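How to Set Up a Self-Serve Drinks Table for a Community Meeting

Pladano Neighborhood Center
Guidance for groups using the meeting rooms
Updated September 16, 2025

Groups that reserve a room at the Center may offer coffee, tea and cold drinks to their guests. The steps below apply to the Felter Room and the Arango Room. Groups using the kitchen to cook or reheat food should follow the separate kitchen instructions.

Before the day

Confirm the number of guests with the front office when you return your room form. The large coffee urn holds enough for 90 cups and must be requested in advance. Smaller meetings are better served by the two pump pots, which are kept in the cabinet beside the Felter Room and do not need to be reserved.

Groups supply their own coffee, tea, milk and sugar. Paper cups may be purchased from the office or brought from home. If you bring your own, choose cups rated for hot drinks. Thin cold-drink cups soften quickly and are difficult to hold once filled with coffee.

Ask guests about dietary needs when you send the invitation. At least one non-dairy milk should be offered, and it should remain in its original carton so that guests can read the ingredients.

Choosing the location

Place the table against a wall and near an outlet. Do not run an extension cord across a walkway. Keep the table well away from the main door, where a line of guests would block people coming in. In the Arango Room, the wall opposite the windows is the best choice. In the Felter Room, use the wall nearest the sink.

Leave enough space for a wheelchair to approach and turn. Cups and sugar should be within easy reach of a seated person, close to the front edge.

Setting the table

1. Wipe the table and let it dry.

2. Spread the cloth so that it hangs evenly and stops well above the floor. A long cloth is a tripping hazard.

3. Set the urn or pump pots at the end closest to the outlet. Place a tray beneath each spout.

4. Put the cups at the opposite end, where the line will begin.

5. Arrange tea bags, sugar and stirrers after the hot drinks, so that guests may step aside to use them while others pour.

6. Place a trash can at the end of the line, together with a bin for recycling.

Filling and heating the urn

Fill the urn with cold water before plugging it in. Never switch it on while empty. Add the ground coffee to the basket, close the lid firmly and turn the switch to the brew setting. A full urn needs an hour — plan your arrival accordingly. The ready light will come on when brewing is complete.

An urn must not be moved once it is hot.
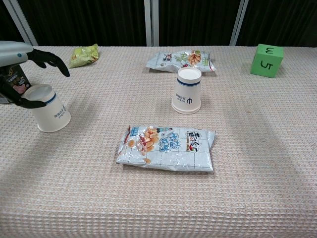
During the meeting, one member of the group should check the table at each break. Refill the milk in small amounts and return the remainder to the refrigerator. Wipe up spills promptly, including any on the floor. Children should be served by an adult.

Cleaning up

Unplug the urn and allow it to cool before emptying it into the kitchen sink. Coffee grounds go into the compost pail, never down the drain. Rinse the basket and lid, dry them, and leave the lid off overnight.

Shake tablecloths outdoors and place them in the hamper by the back stairs. A cloth with a coffee stain should be rinsed in cold water first. Take all opened food and drinks with you; items left in the refrigerator are discarded the next morning.

Questions about equipment may be directed to Uzma Bugti at the front office, Room 109. Requests for the large urn should be made on the room form.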